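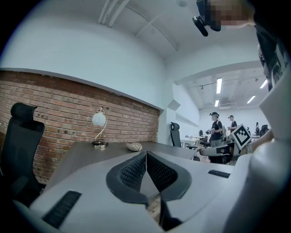 The lamp on the desk, 2022-05-27.

Okay, catching up on the wastewater numbers before I forget which jar was which. Rhonda Girard dropped off the Kaplan samples first thing, and the Trorkley ones came in with the courier a bit later than I'd like (the cooler was still properly cold though, I checked with the probe, and the ice packs hadn't gone to slush). Everything went straight in the fridge while I set up.

First batch, Kaplan inlet, composite over 24 hours. Concentrated with the Walix beads same as last week. I had a brief moment of panic over the bead lot, as the label on the tube was smudged, but Kátia keeps a list taped inside the cabinet door and it matched. Bless her. Ran everything in triplicate plus a blank and a spike.

Results, N1 target, gene copies per mL:

Kaplan inlet: 379
Trorkley inlet: 139
Blank: nothing, good
Spike recovery: okay on both, a touch low on Trorkley but inside what we allow

So Kaplan is way up! Last week it was 100, and I really did think we were going to get a quiet spell there. Before anybody gets excited (me included) I want to see the fecal normalization, and I haven't run the pepper virus plate yet. It rained hard up that side of town over the weekend, and if anything that should have diluted things, so a jump after rain bugs me more than a jump in dry weather would. Trorkley is flat as a pancake, same as it's been for weeks.

One of the Kaplan triplicates came out at 432 and the other two were lower and close together. I kept all three in the mean for now. Nobuhle thinks I should rerun that well and I think she's right, there's enough extract left for two more goes. Note to self: extract is in the minus 80, second shelf, the box with the green tape, NOT the one with the blue tape, which is Cremilda's noro stuff and she will have my head.

Called Josée McIntyre over at the county around lunch to give her a heads-up. She says the clinic swabs from the Kaplan side haven't moved yet, but fewer people are coming in to get tested now that everyone has home kits in a drawer, so she isn't leaning on those much. She asked if we could do twice a week from Kaplan for a while. I said yes without checking the supplies. Checked the supplies after. We have enough beads for it, we do not have enough of the Rakis master mix, so that needs ordering and I've put it on the whiteboard in big letters. Kátia, if you're reading this, can you see if they'll split a shipment? Last time they sent the lot in one go and half of it went past its date before we got to it.

Also the centrifuge is making that noise again. The low hum at the end of the spin down, like a truck idling outside. I rebalanced, swapped the buckets around, cleaned the seal, and it still does it, though only with the big rotor. Used the small one for the second half of the run and split the volumes. It took forever but the pellets looked fine. If you need the big rotor please write down the speed and whether it hums, there's a sheet on the lid.

Variant question: Josée also wants to know if this is one of the newer sublineages coming in. We can't tell from N1 obviously. I set aside two aliquots of the Kaplan extract for sequencing and Cremilda is going to add them to her next send-out. Last time we did this, back in November, the answer took so long to come back that the wave had more or less told us itself, but let's hope the queue is shorter now.

To do:
rerun the high Kaplan well, fresh plate
pepper virus on both sites
flow data from the Kaplan plant (Rhonda said she'd email it, nothing yet)
order master mix
relabel bead tubes with the good marker
ask Nobuhle how she wants the rerun entered in the sheet, new row or overwrite

I haven't sent the 379 out to the wider list. Josée has it by phone with the caveat that it isn't normalized, and it'll go in the regular report once the rerun is in. Plate file is saved on the shared drive under today's run, the second version, as I put the sites in the wrong columns on the first one and had to redo the layout.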